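Last updated: January 26, 2019

Stonura releases Skirance 2, shelf perception and reach planning for stores that never stay tidy

ZUNDDALE. Hi, I'm Didier Gautier, and I run the software side at Stonura. I usually leave press releases to people who are better at them, but I've lived with this one since last April and I asked to write it myself!

Skirance 2 is out today. It's the software that sits between a store robot's cameras and its arm: it works out which packet is which, decides what can be reached, and plans the move. Version 1 did fine on boxes. Then we tried it on snack pouches and, well, I had a bad few weeks. Pouches slump, they shine, and they hide behind each other (usually behind one with the same name on it).

So we rebuilt the perception part. The new model learned from 3,407 short head-view recordings of people working at store shelves, covering 208 different products. It tracks hands and packets together, so the planner gets a sense of how a person goes into a crowded row. I love watching these recordings, I really do. Take a rack of Balaji packets: two orange Tikha Mitha Mix pouches side by side with a darker one partly hidden between them, and a hand already on its way to the row. Version 1 would have called that one wide orange thing. Version 2 keeps three separate outlines and gives the planner a confidence score for each.

Planning is quicker too. A typical reach now takes 41 milliseconds to plan, down from 48, and you can replay any plan step by step in the new viewer, which was the thing our first customer, the grocery chain Rweyemamu, kept asking me for.
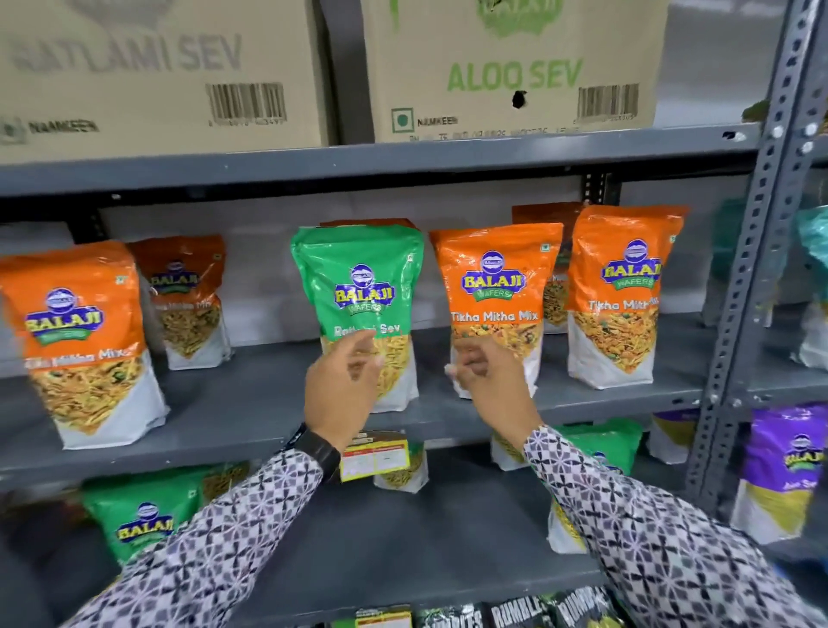
Getting Skirance 2

Current license holders can download it today at no extra charge. The labeling tool comes in the same package, and your version 1 shelf maps will open in it as they are. New customers can write to our Zunddale office for a trial copy. If your shelves are a mess, tell me, I'd like to hear about them!

Press contact: Didier Gautier, Stonura, Zunddale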